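The Long Way Round to a Decent Loaf

I bought my first bag of rye flour in January, mostly because it was on the shelf at eye level and I was cold and wanted to go home. It sat in the cupboard for weeks. I'm a white sliced person by upbringing, the sort who grew up thinking brown bread was a punishment, and I had no plan for it at all.

Then my neighbour Bit-na Kong gave me a jam jar with a spoonful of grey sludge in the bottom and told me to feed it. Feed it what? Flour and water, she said, and went back upstairs. That was the whole lesson!

So I fed it. I named it Flarnby, after the village where my gran lived and where the bakery shut at noon whether you'd got your bread or not, and for the first few days Flarnby did absolutely nothing except smell of nail varnish. I moved it next to the boiler. I moved it off the boiler. I stirred it with a chopstick and talked to it a bit, and one morning I came down and it had climbed out of the jar and was halfway across the worktop (I have never been so proud of anything in my life, and I have a driving licence).

The first loaf was terrible. You could have propped a door open with it. The second was worse, somehow, flat and sour and gummy all the way through, and my other half ate one slice with a lot of butter and said it was "interesting", and we had toast from the corner shop after that.

What I'd got wrong was water. Every recipe I looked at wanted 300 grams of it, and I was sloshing it in from a measuring jug that I now know is a liar. I got a set of scales and the third loaf stood up. It had holes in it! Proper ones! I rang my sister.

After that I got greedy and wanted to know how people do it for a living, so I took the train out to Woltow to spend a morning with Ok-hee Ra. Her bakery is the old post office, with the counter still in, and she starts work at an hour I'd call the night before. She bakes 70 loaves on a normal day and by the time I arrived, yawning, most of them were already on the racks and she was on her second breakfast.

I asked her how long you should prove a rye loaf and she looked at me as though I'd asked how long is a walk. "Until it's ready," she said. I pushed her. Up to 20 hours in the cold, she said, if the kitchen's been warm and the starter's lively, and a good deal less if you forgot to put it away. Then she made me shape six in a row with wet hands, and laughed at four of them.

She is very firm on the subject of cutting. Rye wants leaving a full day before you go near it, wrapped in a cloth, and then it wants a long knife and a board with some weight to it. She can't stand glass ones, and I've got rid of mine. I've been boring everyone about boards ever since, end grain and edge grain and strips glued side by side, and I oil the one I've got far more often than it needs.

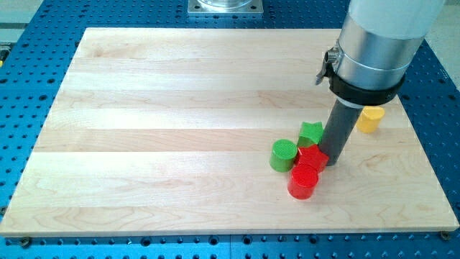 Pale wood in long glued strips, with a little honey colour in among the cream.

I came home from Woltow with a bannetton (I still can't spell it), a bag of coarse meal and a bit of Ok-hee's own starter, which she calls Jin. Jin is a much better behaved creature than Flarnby. It rises when you'd expect and goes down again politely. I keep them on separate shelves in the fridge and I do feel slightly disloyal when I reach for the newer jar.

These days I bake twice a week, one plain loaf and one with caraway. Bit-na gets half of the caraway one, left on the stairs in a paper bag. She says it's getting there. Last week's had a crack right across the top where I'd been timid with the blade, but it tasted fine with cheese, and there's another one in the fridge that I should have taken out an hour ago.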